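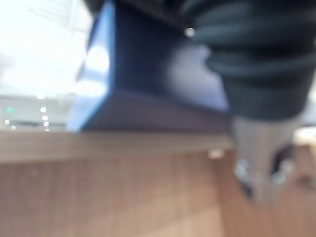
나무 탁자 위의 남색 상자

# Ukstead 별관 창호 하드웨어 점검표 (점검 의견 포함)

점검일: 2018년 4월 21일
대상: 외기에 면한 여닫이창, 프로젝트창, 복도 미서기창
제외: 현관 출입문, 방화문, 지붕 채광창

표기는 [x] 확인 후 적합, [ ] 부적합 또는 미확인. 미확인도 빈칸으로 둔다. 지난번 점검표는 손이 닿지 않아 못 본 창까지 전부 적합으로 찍혀 있었고, 2월에 들어온 시공사 Wevness의 보수 완료 보고서도 그 표를 그대로 옮긴 것으로 보인다. 같은 오타가 같은 줄에 있다. 그래서 이번에는 보고서를 참고만 하고 창을 하나씩 열어 봤다.

## 가. 서류

- [x] 창 번호와 평면도 번호가 일치한다
- [ ] 교체 부품 목록이 있다
- [ ] 부품별 하중 등급이 적혀 있다
- [x] 보수 범위가 계약서에 나와 있다

의견: 부품 목록이라고 받은 것은 견적서였다. 견적서에 있는 물건이 창에 달려 있다는 보장은 없다. 하중 등급 칸에는 "동등 이상"이라고만 되어 있는데 무엇과 동등하다는 말인지 기준이 빠졌다. 기존 부품의 등급도 기록이 없으니 비교할 대상부터 없는 셈이다. Wevness에 품번이 보이는 납품서를 요청할 것.

계약서의 보수 범위에는 "작동 불량 창호 일체"라고 되어 있다. 어떤 상태를 작동 불량으로 보는지는 아무 데도 적혀 있지 않다. 다음 계약 때는 이 문구를 쓰지 말자.

## 나. 마찰 스테이 (프로젝트창)

- [x] 스테이 양쪽의 길이가 같다
- [x] 창짝이 중간 위치에서 멈춰 있다
- [ ] 고정 나사가 빠짐없이 박혀 있다
- [ ] 나사 재질이 스테이와 맞는다
- [ ] 레일에 이물질이 없다

의견: Falbridge 제품으로 전량 교체했다고 들었으나 북측 창에는 예전 것이 그대로 있다. 레일 안쪽 먼지가 굳은 정도를 보면 최근에 손댄 자리가 아니다. 겉의 팔만 닦아 놓으면 새것처럼 보이기는 한다.

중간 위치에서 멈추는지는 바람 없는 날에 본 결과이므로 크게 믿지 않는 편이 좋다. 마찰 조절 나사를 끝까지 조여서 억지로 버티게 한 창이 있었다. 그렇게 해 두면 여닫을 때 힘이 많이 들고, 사용자는 손잡이를 잡아당기게 되고, 다음에는 손잡이가 헐거워진다. 조절 나사로 해결할 수 있는 것은 새 스테이의 미세한 차이까지다. 닳은 마찰 패드는 교체해야 한다.

나사 문제는 좀 더 심각하다. 스테인리스 스테이에 도금 강나사가 섞여 있고 머리 둘레에 녹이 번진 것도 보인다. 시공 쪽에서는 "표면 녹이라 괜찮다"고 했는데, 나사 하나를 풀어 보니 몸통까지 녹이 내려가 있었다. 풀어 본 것은 하나뿐이라 나머지도 같다고 단정하지는 않겠다. 같지 않다는 근거도 없다.

조치: 북측 스테이 교체, 전 창 나사 재질 통일. 윤활제는 마찰 패드에 닿지 않게 피벗에만 바를 것.

## 다. 개방 제한장치

- [x] 사람이 드나드는 높이의 창마다 달려 있다
- [ ] 제한 상태에서 세게 밀어도 풀리지 않는다
- [ ] 해제 방법이 창 옆에 표시되어 있다
- [x] 해제 후 닫으면 다시 걸린다
- [ ] 케이블 피복이 온전하다

의견: 장치가 달렸다는 사실과 장치가 버틴다는 사실은 따로 봐야 한다. 보고서에는 사진마다 잘 보이게 장치가 나와 있지만 힘을 줘 본 기록은 없다.

케이블식 Cassim 장치는 카탈로그에 300N 하중을 견딘다고 되어 있다는 것이 시공 쪽 설명이다. 카탈로그를 보여 달라고 했더니 다른 제품의 낱장이 왔다. 그러니 이 수치는 아직 인정하지 않는다. 설령 맞는다고 해도 그것은 장치의 강도지 창틀에 박힌 나사의 강도가 아니다. 얇은 알루미늄 벽에 짧은 나사로 물려 놓으면 케이블이 끊어지기 한참 전에 브래킷이 통째로 뽑힌다. 계단참 창에서 브래킷이 손으로 흔들렸다. 보강판이 들어갔는지 묻자 "원래 그렇게 한다"는 답이 왔는데, 들어갔다는 뜻인지 안 들어갔다는 뜻인지 모르겠다.

해제 열쇠는 더 곤란하다. 열쇠가 있어야 푸는 종류인데 열쇠 보관 위치가 정해지지 않았다. 끈에 달아 손잡이에 걸어 둔 창이 있고(그러면 잠근 의미가 없다), 아예 못 찾은 창도 있다. 비상시 탈출용으로 지정된 창인지 먼저 확인하고 나서 장치 종류를 고르는 순서가 맞다. 순서가 거꾸로 됐다.

조치: 계단참 창 사용 중지 표시, 브래킷 탈거 후 하부 확인. 열쇠 위치 지정. 하중 자료는 정확한 품번으로 다시 받을 것.

## 라. 손잡이와 잠금쇠

- [x] 손잡이가 걸림 없이 돌아간다
- [ ] 잠금 위치에서 유격이 2mm 이하다
- [x] 잠금쇠가 받이쇠 중앙에 들어간다
- [ ] 다점 잠금이 위아래 모두 걸린다
- [ ] 손잡이 덮개가 붙어 있다

의견: 손잡이가 부드럽게 돌아간다고 적합을 주기는 했지만 조건이 붙는다. 너무 부드러운 것은 안에서 각봉이 헛도는 경우일 수 있다. 탕비실 창이 그랬다. 손잡이는 끝까지 돌아가는데 위쪽 잠금점이 꿈쩍도 하지 않았다. 아래만 걸린 창은 밖에서 보면 닫혀 있고, 안에서 봐도 닫혀 있다. 위쪽 모서리를 손바닥으로 밀어 봐야 드러난다.

유격 기준은 우리 쪽에서 정한 것이다. 제조사 기준이 있다면 그것을 쓰겠다고 했는데 답이 없었다. 답이 올 때까지 우리 기준을 적용한다.

덮개가 없는 손잡이는 미관 문제로 분류되어 있었다. 덮개 밑에 고정 나사가 있고, 그 나사가 풀리는지 보려면 어차피 덮개를 열어야 한다. 반대로 말하면 덮개가 깨끗하게 붙어 있는 손잡이는 나사를 조이지 않고 지나갔을 가능성이 높다. 몇 곳을 열어 보니 예상대로였다.

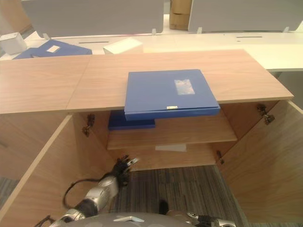 ## 마. 경첩 (여닫이창)

- [x] 경첩 핀이 위로 빠져나오지 않았다
- [x] 창짝을 들어 봤을 때 덜컥거리지 않는다
- [ ] 창짝 처짐이 허용 범위 안이다
- [ ] 조절식 경첩의 조절 여유가 남아 있다

의견: 처짐은 닫힌 상태에서 위쪽 틈의 좌우 차이로 쟀다. 서측 끝 창은 차이가 5mm다. 이 정도면 자로 재지 않아도 보이는데 보고서에는 "양호"라고 되어 있다.

조절하면 된다는 말을 현장에서 여러 번 들었다. 조절 나사는 이미 끝까지 가 있다. 누가 언제 돌렸는지는 알 수 없고, 다만 더 돌릴 데가 없다는 것은 확실하다. 경첩을 바꿔도 창틀 쪽 나사 구멍이 늘어나 있으면 같은 자리로 다시 내려앉는다. 구멍부터 보고 필요하면 위치를 옮겨 달 것. 이쑤시개와 접착제로 메우는 방법은 받아들이지 않는다. 이 창틀은 목재가 아니다.

처진 창짝을 잠금쇠로 끌어 올려 닫는 버릇도 문제다. 당분간은 닫히겠지만 잠금쇠가 경첩 일을 대신하게 되고, 받이쇠 한쪽이 깎여 나간다. 받이쇠에 반짝이는 긁힌 자국이 있는 창은 경첩도 함께 의심해야 한다.

## 바. 호차와 레일 (복도 미서기창)

- [x] 한 손으로 밀어 열 수 있다
- [ ] 레일에 찍힘이나 꺾임이 없다
- [ ] 이탈 방지 블록이 위쪽에 있다
- [x] 멈춤 고무가 양 끝에 있다
- [ ] 배수 구멍이 뚫려 있다

의견: 한 손으로 열린다는 항목은 이제 없애고 싶다. 미는 사람에 따라 답이 달라지고, 실리콘 스프레이를 뿌린 직후에는 모든 창이 합격한다. 레일에서 스프레이 냄새가 났다. 점검 당일 아침에 뿌렸는지는 따지지 않겠지만 먼지가 달라붙으면 전보다 더 뻑뻑해질 것이다.

이탈 방지 블록이 빠진 창짝이 있다. 창짝을 위로 들면 레일에서 벗어난다. 복도 쪽 사람이 많이 지나다니는 자리라 이 항목은 미룰 수 없다. 블록은 작고 싸고, 빠져 있어도 평소에는 티가 나지 않는다. 호차를 갈면서 뺐다가 다시 끼우지 않은 것으로 짐작하지만 확인된 것은 아니다.

배수 구멍은 실란트로 막혀 있었다. 누수 민원이 들어온 창과 구멍이 막힌 창이 겹친다. 누수를 막으려고 실란트를 바른 것이라면 원인을 하나 더 만든 것이다. 뚫고 나서 물을 부어 볼 것. 물이 바깥으로 나오는지 눈으로 확인하기 전에는 완료로 적지 않는다.

## 사. 기밀재와 모헤어

- [ ] 모서리에서 끊기지 않고 이어진다
- [x] 색과 굵기가 기존과 같다
- [ ] 손으로 눌렀다 놓으면 되돌아온다
- [ ] 스테이나 잠금쇠에 씹힌 곳이 없다

의견: 색이 같다는 것은 색이 같다는 뜻일 뿐이다. 굵은 기밀재를 넣어 틈을 메우면 손잡이가 무거워지고 잠금점에 힘이 몰린다. 다행히 굵기는 맞았다. 다만 모서리를 당겨서 자른 탓에 줄어든 자리가 벌어져 있다. 남측은 종이를 끼워 닫으면 그대로 빠진다.

단열 성능이 개선됐다는 문장이 보고서에 있는데 측정값은 없다. 삭제를 요청한다.

## 아. 자재와 예비품

- [ ] 예비 부품이 품번별로 분류되어 있다
- [ ] 철거한 부품의 처리 내역이 있다
- [x] 전용 공구가 있다

의견: 스테이는 400mm짜리로 통일했다고 한다. 좁은 창에 그 길이가 들어가는지 치수표로 확인해야 한다. 예비품이 창과 맞지 않으면 예비품이라고 부를 이유가 없다. 왼쪽용과 오른쪽용이 섞인 봉투도 있었다.

철거한 부품을 보여 달라고 했으나 이미 버렸다는 답을 받았다. 앞으로는 교체 확인이 끝날 때까지 창 번호를 적어 보관할 것. 계약서에도 넣는다.

## 판정과 재점검 조건

보수 완료로 인정하지 않는다. 잔금 지급은 아래 항목이 닫힐 때까지 보류 의견을 낸다.

1. 계단참 창 개방 제한장치 브래킷 재고정과 하부 확인
2. 복도 미서기창 이탈 방지 블록 설치
3. 탕비실 창 위쪽 잠금점 수리
4. 서측 끝 창 경첩 교체, 나사 구멍 상태 기록
5. 북측 스테이 교체와 나사 재질 통일
6. 배수 구멍 개통 후 물 시험
7. 품번이 적힌 납품서와 하중 자료 제출

앞의 두 항목은 사람이 다칠 수 있는 것이라 먼저 한다. 나머지는 순서를 바꿔도 된다. 기밀재 모서리는 경첩을 손본 뒤에 다시 재야 하므로 지금 재단하지 말 것.

재점검 때는 적합으로 표시된 항목도 무작위로 다시 본다. 어느 창을 볼지는 미리 알리지 않는다. 사진을 제출할 경우 창 번호가 함께 보여야 하고, 닫힌 상태만 찍은 사진은 잠금이나 경첩의 증빙으로 받지 않는다.

비고: 외부 비계 없이 볼 수 없는 상층 바깥면은 이번에도 미확인이다. Wevness 보고서에는 이 부분도 양호로 되어 있으며, 무엇을 타고 올라가서 봤는지 서면으로 문의해 둔 상태다.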